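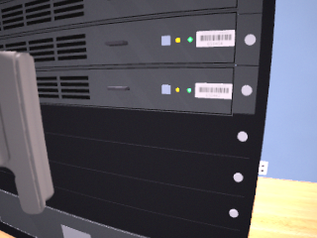
April, notebook entry, started 11 in the morning

Rack approach rules, second go. The first draft was three pages and far too fussy, so I've cut it down to what we really use when we're writing or checking a run in the simulator. I'm so much happier with it! Everything is for the Skalletti rack scene, but I'd like the Thaler scene to follow the same wording once we've agreed it.

Rule 1. Every run has a hold point in free air, beside the equipment fronts and well above the tabletop. The arm stops there, all joints still, before anything else is allowed to happen. Old scripts went from home to the rack in one sweep, and reading those logs was misery.
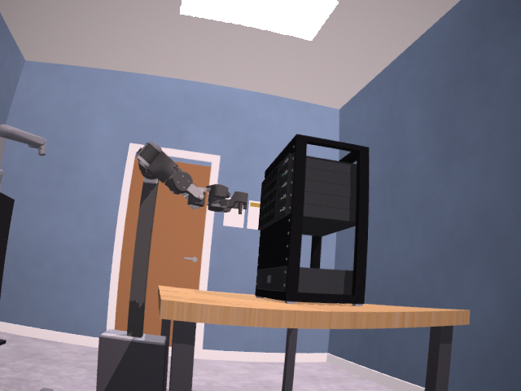
Tendotico Rack Handling Group — shared notebook

Rule 2. From the hold point inwards we go at 30 per cent of normal speed. No exceptions for "just a quick test" (I wrote most of those quick tests, so this one is aimed at me). The cap lives in the scene settings now and the scripts can't override it, which I love.

Rule 3. Name the unit before you reach for it. Count from the top, write the position in the log, then move. Indicator lights and labels are for confirming the choice afterwards. Two servers one above the other can look the same close up, lights and barcode included, and I've picked the wrong one more than once.

Rule 4. Keep the wrist off the uprights. I want a clearance check against the whole frame, top rail included, on every planned path. Andix planner does this if you tick the box, so tick the box.

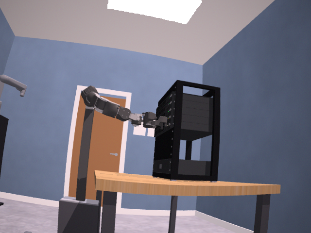 Contact and backing out

Contact has to be declared in the script. Anything undeclared counts as a fault, even if the run carries on nicely afterwards. Back out along the line you came in on, return to the hold point, and only then turn the shoulder.

Ran the checker over the old logs after lunch: 1344 runs, and 5 with no hold point at all. Far better than I feared — those go back on the list to be rewritten.
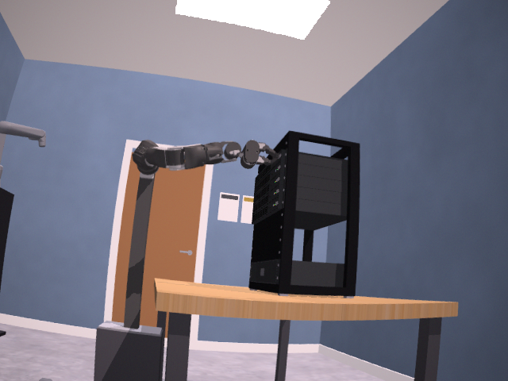
Gripper by the top left front post, rack scene.

Still to settle: whether the clearance figure should be one number for the whole rack or a bigger one near the corner posts. I lean towards bigger at the corners. Please scribble your view in the margin before I copy this into the Thaler scene.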